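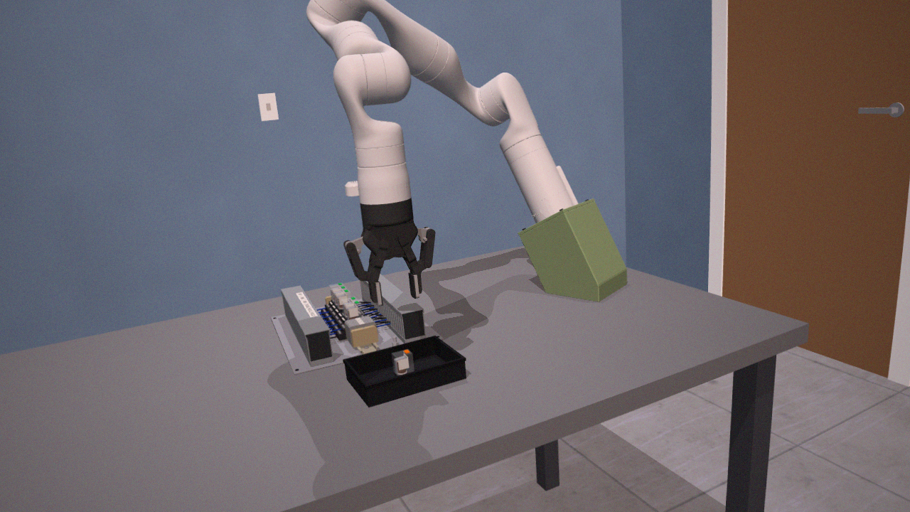
Can a robot learn to fit relays into a control panel without ever touching a real one? Most of the way, if you give it enough simulated panels that are all slightly wrong.

4 min read

The wrongness was Despina Crăciun's idea. Our first simulated panel was perfect, and the arm that trained on it became an expert in perfect panels. Put in front of a real one at Kotham, where rails get mounted by people who would like to go to lunch, it pushed a relay confidently into the side of its neighbor and kept pushing. The log recorded this as a success. The log has since been corrected.

So in December we stopped polishing the simulation and started spoiling it. The new training method, which we are calling Clisto until someone comes up with a better name, changes the setup a little before every run. Light comes from a new direction. The panel shifts. Friction goes up or down, and the arm's sense of where its own fingers are gets nudged by up to 2 millimeters, enough to ruin anyone's afternoon.
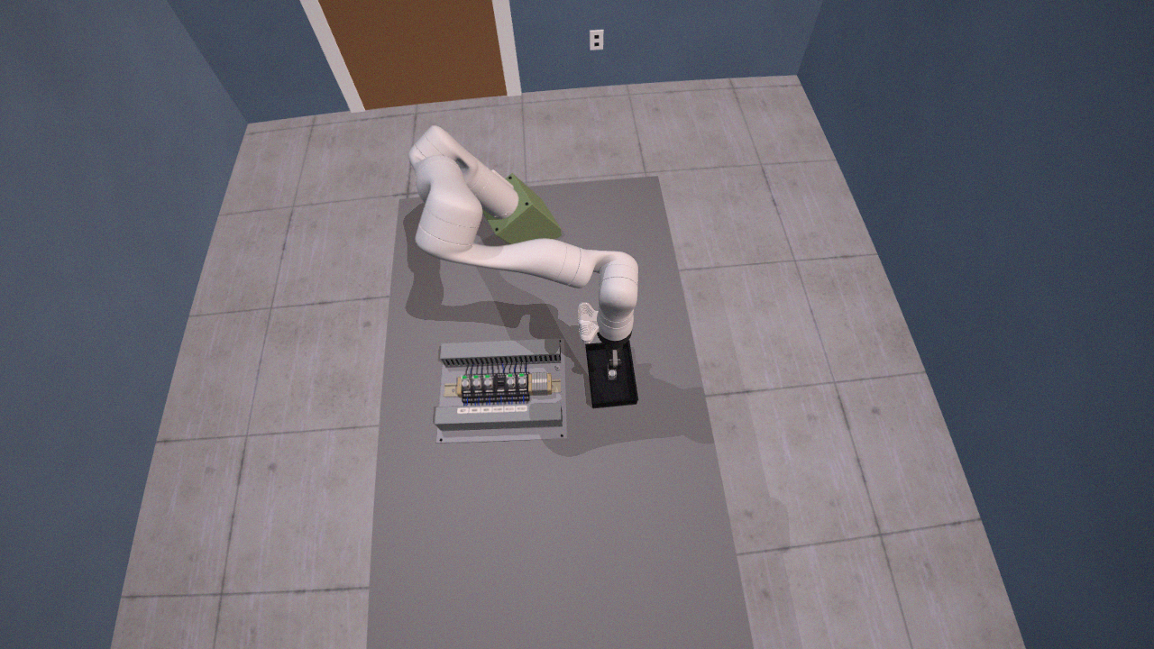 A simulated panel with its row of terminal blocks, on the table with the arm.

We trained on 558 of these spoiled setups. The policy has two stages: one gets the part to the rail, and the other takes over for the last bit, where the arm has to feel its way in. Batista, our older method, used a single stage for everything and had the delicacy of a moving company.

Results, then. Inside the simulation Clisto is slower than Batista and places slightly fewer parts, a sentence I had to rewrite several times before it sounded like progress. On the real bench the order flips. Clisto seated 11 relays in a row before it missed one, and when it missed, it backed off and stopped. Batista has never backed off from anything. 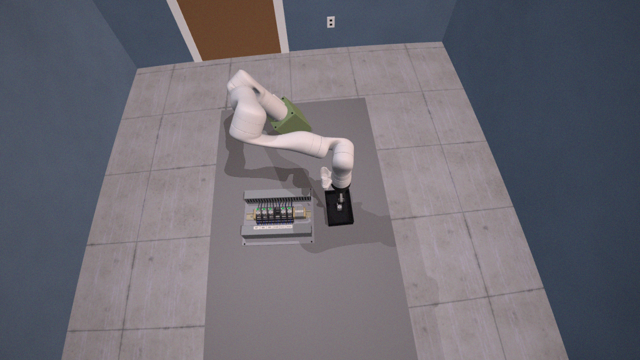
The gripper over the parts tray, beside a panel with six relay-like modules on the rail.

Wires remain a problem. The simulated ones hold still and the real ones spring back into whatever space you were about to use. Despina has a plan for this involving softer wire models and a good deal of computer time, and she has asked that anyone running large jobs on Plodudora overnight talk to her first. She means the people who ran large jobs on Plodudora overnight last week.

The write-up is in the group folder, with the failure clips at the back. If you plan to read only part of it, read the friction section, and send complaints about the name to me.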